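Chapter 5
Before You Spend Anything

I bought my first robot arm the way some people buy a exercise bike. I'd seen one working beautifully at a trade show, I had a bit of money that had to be used up before the end of the financial year, and I'd already decided where it would stand. The arm was lovely. It then sat under a dust sheet until September because I hadn't budgeted for the gripper, the mounting plate, the guarding or the extra socket on the wall!

So this chapter is about money and planning, and I've put it before the chapters on choosing hardware on purpose. If you've skipped ahead to the tables of payloads and reach (I would have), please come back and read this one first. You'll need a pencil and last year's accounts, if you can get hold of them.

The price on the quote

Let's start with the quote itself. Suppose you're fitting out a small test bench and you ask a supplier, Brodine, for a price on a gripper to go with an arm you already own. Back comes a figure of £3061. It's tempting to write that straight into the budget and move on. But what does it cover? When I go through a quote like this with my students, we usually find that it's the gripper body and one pair of standard fingers, and that's your lot. The cable is separate. The adaptor plate is separate. Spare fingers are separate, and you will want spare fingers, because the first pair always gets driven into something hard in the first fortnight.

I like to split every purchase into what I call the box and the bill. The box is the thing that turns up on the pallet. The bill is everything you pay from the day you sign until the day the machine does its first useful job, and that includes your own hours – even if nobody's invoicing you for them. We'll build up a full bill in section 5.2, using the Brodine quote as our starting point, and you'll see how far the two figures drift apart.

Start with the task

Now for the bit I wish I'd been taught. Before you ring a single supplier, write down what the machine has to do, in words your neighbour would understand. "Handle parts" is no good. "Turn a round knob on the front of a cupboard" is much better, and "take hold of a round knob, turn it and let go without marking the wood behind it" is better still. From that last version you can already see some of the questions coming. How wide must the fingers open? How much room is there behind the knob? What happens if the knob is a little off from where the software thinks it is?

Each of those questions has a price attached. Fingers that open wider tend to come on a bigger body, and a bigger body weighs more, and that weight comes out of what your arm can lift. I've watched a perfectly sensible plan grow by a whole arm size this way, one small step at a time, with everyone agreeing at every step.

Trying it out on screen

The cheapest place to find any of this out is in a simulation. I was slow to come round to the idea (I like things I can bump my elbow on), but these days I won't sign an order until I've had the task running on a screen, however roughly. You don't need pretty pictures. You need the sizes of the gripper and the parts to be right, and you need somebody with the patience to try the awkward angles as well as the easy ones.
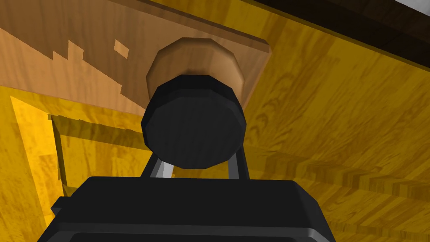
Do put the simulation in the budget, though. People leave it out because the software may be free, and then they forget that a person has to sit there and build the model. In the Flusodik project, which we'll follow through the rest of this part of the book, the team set aside two weeks for it and used five. They'd planned on downloading ready-made models of all their fittings and ended up measuring most of them by hand. It was still money well spent, in my view, as the work showed them that the gripper they'd set their hearts on, the Daher, was too broad for the gap they had. They went for the narrower Drullel and sent back for a new quote.

Had they ordered first, they'd have been stuck with a restocking charge and a long wait. I've paid one of those charges myself and I still grumble about it.

A word on simulated results, before you get too keen. A model won't tell you what a cable costs, or how long the electrician will take, or whether the floor is level. Keep a separate line for the things you can only learn on site, and don't let anyone talk you into trimming it to make the total look tidier. We'll work out how big that line should be in section 5.4.

Before you go on to section 5.1, take a sheet of paper and write your own task at the top in one sentence. Underneath, list every object the machine will have to touch, with its width in millimetres next to it. Leave a blank where you don't know the width, and go and find a ruler.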